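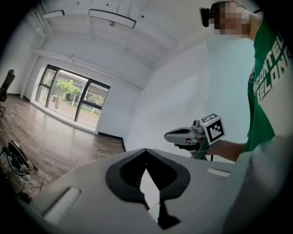 gripshift
We have two handheld grippers on trial and I have to pick one design before we order more. Both are gray. The difference is tracking. One carries a marker cube on top, white with black square patterns, and the other relies on its own wide lens. The cube one is the unit held up over the big gray housing, with the pointed nose to the left. I ran 30 grasps with each on the Pruston bench. Position from the cube was steadier, but I lost it 7 times when my wrist turned. Has anyone run these side by side for longer?

donby_tom
What is watching the cube? If it's only a head camera, 7 drops sounds normal. You look away, you lose it.

gripshift
Head camera only. Small one on the forehead.

mullion44
I'd skip the cube. It adds weight up high and it catches on shelf edges. We took ours off in February and went to tracking from the gripper's own lens. Fewer parts to calibrate.

kestrel_b
Disagree with mullion44. Lens tracking needs something to look at. Your test room has a big blank white wall on one side, and that is where ours drifted. Point the lens at plain paint for 5 seconds and see what the path does. A cube doesn't care about the wall.

mullion44
It cares about the window, though. Bright glass behind a white cube washes out the edges. We had to lock exposure on every camera.

kestrel_b
Locking exposure takes 2 minutes. Fixing drift after the fact took us a week.

G. Espinoza
Guadalupe from the Hovbridge lab. We keep both. The cube gives a check on the lens track, and if they differ by more than 5 mm we throw the run out. Put a fixed camera on the side wall if you can. It cut our dropouts more than changing the cube size did.

gripshift
I can get a fixed camera from Zawadzka's old setup. I'll rerun the 30 grasps with that and exposure locked, then do the lens unit facing the blank wall.

donby_tom
Post the raw paths too, please. Averages hide the jumps.

gripshift
Will do. Same thread.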